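Best way to get tea stains out of mugs?

Posted by Tostgate_Teapot

Hello everyone, hoping some of you lovely people can help. I inherited a big box of my aunt's stoneware mugs when she moved to the unit in Illudcombe, and they're my favourite colour, a sort of stormy grey. The trouble is the insides are brown from years of strong black tea. I've had them through the dishwasher 3 times and the stains haven't budged. I don't want to use bleach if I can help it. Any ideas?

fillow_flats

Bicarb. Works on everything.

Chauhan Kitchen Corner

Welcome! Bicarb is a good start, but make it a paste with only a little water, rub it round with a damp cloth and leave it for a good 11 minutes while you have a sit down. If there's still a brown ring near the top, fill the mug with hot water and half a denture tablet (the supermarket ones are fine) and let it fizz away overnight. Rinse well, then rinse again, or your first cuppa will taste of mint! Please go easy with steel wool, as it leaves grey marks on the glaze that are harder to shift than the tea.

And do let them dry fully before you put them away. I gave up stacking mine years ago and hang them by the handles now, which saves a lot of chipped rims.
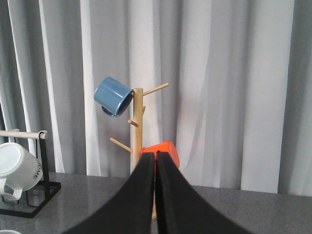 Mug tree in plain pale wood

11 people found this helpful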